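WORK AND AUTOMATION - handout 6
V. Quintana
03/03/2024
Read before the seminar. Bring the Skirkance sheet from last time, we'll need page 2.

Where we got to

Task vs. job. A job is a bundle of tasks. Machines take tasks, managers redraw jobs. Most of the arguing in the press mixes the two up. If someone says "40 jobs automated", ask which tasks, and who has the leftovers.

Leftovers = the term we're using for whatever the machine can't do or isn't worth setting up for. Odd sizes, torn bags, the order someone phoned in. Leftovers are work. Often harder per piece than the old average, and often paid at the old rate or lower.

Case A: Pollier (packing, small housewares)

Before: 600 orders a shift on the manual line. Each packer picks, wraps, boxes, labels. People swap stations when their wrists get sore. No rule for it, they just do it.
After the first two arms: 900 orders a shift. Fewer swaps. The arms do the boxing, which was the easy station, the one you went to for a rest. So the human day is now all picking and wrapping.
Note that the output number looks great and says nothing at all about this. It came out in the July interviews, and only because the interviewer asked where people used to go when they were tired.

Things to pull out of case A:
- rest hidden inside easy tasks
- pace set by the slowest human station, then blamed on that station
- the break schedule stayed the same on paper. Paper says nothing changed.

Case B: Lernden (returns desk)

Smaller place. Returned goods get opened, checked, graded, put back on a shelf or scrapped. 200 items a day, no two the same. Everybody assumed this one was safe from machines. Then management asked the graders to record how they handle things, so a machine could be trained on it.

This is a different kind of change from Pollier. Nothing is replaced yet. The job gets a second product: a record of itself. Questions the graders raised (from the notes, my wording):
Who owns the recording.
Is a recorded shift judged on speed as well.
If I handle a cup badly, is that a mistake or is it usefull data.
What do I get if the machine learns it from me and then the desk goes from five people to two.

Management had an answer for the first one only (the firm owns it). The rest went in a follow-up memo that hasn't been written as far as I know.

Skill, and where it sits

Old view (deskilling): take the knowledge out of the worker's hands, put it in the procedure, pay less. Good fit for Pollier boxing. Poor fit for Lernden so far, where the graders became more important for a while. They're teachers. Unpaid as teachers.

Second view (upskilling): the worker moves up to watching and fixing the machines. Happens. Ask how many though. At Pollier, one technician post per line, and both went to outside hires. The packers could apply, the ad asked for a certificate none of them had.

Third view, the one I want you to try out in your papers: skill gets moved around. Some goes into the machine, some goes to whoever sets it up, some stays in the hands but stops showing up in the job title. You need to trace all three. Don't just pick a side.

Pay note. Ait Ali is the only site in our set with a bonus for recorded hours. Paid per usable hour, and "usable" is decided by the contractor. Think about what that does. Careful workers slow down, do it cleanly, get paid. Fast workers get thrown out of the set. So the machine learns the careful way, then the floor is timed against the fast way. Come back to this in week 8.

Demonstration work, up close

What the recording is like for the body. The object can be small and light, the tools are what you carry. You strap in at the hands, your fingers work a gripper and no longer touch the thing itself. You lose the feel of the surface. Ten years of knowing by touch and the machine gets none of it, it gets where the fingers of the gripper went and when.
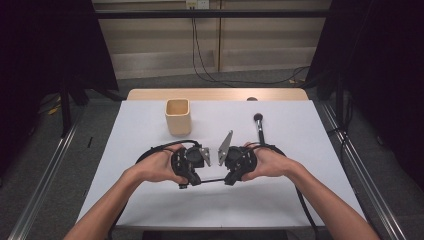

Ingvild Magnusson wrote back on the draft of these notes that I'm too quick to say touch is lost. In her view people find a new feel through the tool in a few days, same as with tongs or thick gloves, and the real loss is talk: you can't chat to the next bench while a take is running. Fair point. Two of the Lernden graders said nearly the same and I had filed it under "noise".

So add to the list: talk. Where does it happen before, where after. On a manual line a lot of training is done sideways, one person muttering to another. Recorded work is quiet work. New people at Lernden now learn from a sheet, and the sheet is one page.

Also strain. Holding a tool in each hand for a full take is its own job. Count it as a task when you draw your chart, even if the firm doesn't. One site wanted 1,000 takes per station before they'd call the set finished. Work out who does take 800 and in what mood.

For the seminar

Pick Pollier or Lernden, not both. Draw the job as tasks, before and after, one page. Mark rest, talk, and teaching in a different color. If you have no color left over for teaching, use a pencil, I don't mind.

One paragraph under the chart: which task would you fight to keep with the people, and what would you say to a manager who has the 900 figure in front of them.

Papers: short version of the chart can go in as an appendix, doesn't count toward length. Anyone stuck on finding a workplace of their own, come see me after class, I still have teh Skirkance contact.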